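Speaker notes — "Is the upgrade worth it? What we ask before we spend"
Harpreet Bélanger
Dernum office managers' meetup, October, 25 minutes plus questions

Slide 1. Title

Wait for the door to close. Say name, say I run the back office at MacPherson, say I don't sell anything. Repeat the part about not selling anything.

Opening line: "Who here has been told in the past year that their computers are too old?" Let them put hands up. Follow with: "Keep your hand up if the person who told you sold computers." Most hands will stay up. Move on, don't milk it.

Slide 2. Where this talk comes from

Two years back we were handed a proposal from Sarnier. It was a handsome document. It said our desktops were costing us money every day and that replacing the whole lot would pay for itself inside a year. We have 82 desktops. I read the proposal twice and could not find where the savings came from. When I asked, I got a chart. When I asked what the chart was measured from, I got a different chart.

I'm not saying they were lying. I think the rep believed it. My point is that the word "productivity" was doing all the work in that document, and I would have signed it if I had been busier that week.

Slide 3. What "slow" means

People say "my computer is slow" and they can mean any of these. It takes forever to start. One program hangs. The network drive hangs. The web page hangs. They have far too many tabs open. They're tired and it's four in the afternoon.

A new processor helps with fewer of those than you'd think. Ask the room which ones. Somebody will say the tabs. Sort of — that's usually memory.
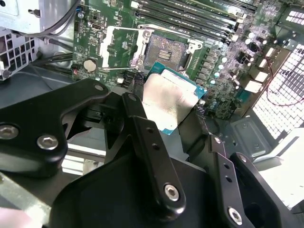
CPU socket with the load plate open, processor just below it.

Talk over this one, don't stop on it. The processor is the part everybody has heard of, and it's the part that gets the big type in the brochure. It's a small thing to hang a purchasing decision on. If a vendor leads with it, ask what your people do all day and which of those jobs waits on the processor. In our office the answer was one report, run at month end, by one person, who went to lunch while it ran.

(If someone asks about design or video work: yes, different story, they should measure theirs too.)

Slide 4. What we did instead of signing

We kept a log. Nothing fancy, a shared sheet. Every time somebody had to wait long enough to be annoyed, they wrote down what they were doing. I asked for a month of this and expected people to quit after a few days. Some did. I left their gaps in, and I'll come back to that.

We ended up with 258 entries. Read out a few, they're funny:
"Waiting for printer to admit it is a printer."
"Calendar."
"Calendar again."
"Logged in, made coffee, still logging in."

Slide 5. What the log showed

The biggest pile was the shared drive. Second was logging in first thing in the morning, when everybody does it together. New desktops would have done very little for either one. The drive lived on a box in a closet that none of us had thought about since we moved in.

Go easy here. It's tempting to make this sound like a detective story, and the log was a rough tool. People write down what annoys them, which is a different thing from what costs them time. The ones who stopped filling it in may have been the busiest. I would not publish it. I would only say it was better than the chart.

Slide 6. The quote, taken apart

Put up the line items. Three things to point at.

"Deployment services." Ask what a person does, in what order, for how long. We asked and the line got smaller.

"Extended coverage." Check when it starts. Ours began on the day of purchase and overlapped the regular warranty for most of its life.

"Recycling credit." This was less than the fee for pickup, listed on another page.

I don't think Sarnier is worse than anyone else. We also had a quote from Cilton, and it had the same three lines under other names.

Slide 7. Repair, with a straight face

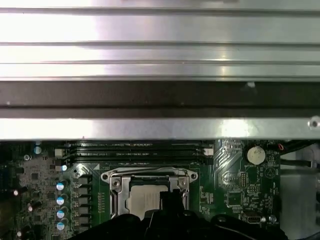

There's a kind of person who will tell you that you should never buy anything new and that every old machine has years left in it. I like those people, but I don't trust their numbers either. They don't count their own hours. If your nephew spends a weekend on a desktop and calls it free, that's a weekend.

So we tried to be fair to both sides. We priced parts, and we priced labor at what we really pay for it, and we included the time somebody sits without a computer. On that basis a handful of our machines were worth fixing, a larger group needed nothing at all, and 7 were plainly done. We bought 7. The rest of the money went to the closet.

Pause. Somebody usually asks here whether things got faster. Answer: logging in did, people stopped complaining about the drive, and I can't give you a percentage. If I gave you one you should ask me where I got it.

Slide 8. Questions to bring to your next vendor meeting

Leave these up and let people take pictures of the slide.

What are you measuring, and who measured it?
Which of our offices looks like the one in your case study?
What happens if we do nothing until next year?
Which line on this quote would you drop first?
Can we try 2 of them for a month before we decide on the rest?

The fourth one is my favorite. The answer comes quickly or it doesn't come at all, and either way you've learned something about the quote.

Slide 9. Where I could be wrong

Don't skip this even if short on time. One office. Mostly email, spreadsheets and phone calls. We had a closet problem that you may not have. Software support runs out on old machines, and that is a real reason to replace them. I've heard it used as a scare, too, so get the end date in writing and look it up yourself.

Also I enjoy saying no to vendors, and I should admit that it probably colored how I read the log.

Slide 10. Questions

Water. Blank log sheet is on the table by the door, take one. If nobody speaks, ask the front row what their last quote called "deployment."

If the Cilton rep is in the room, be nice. He did drop the price.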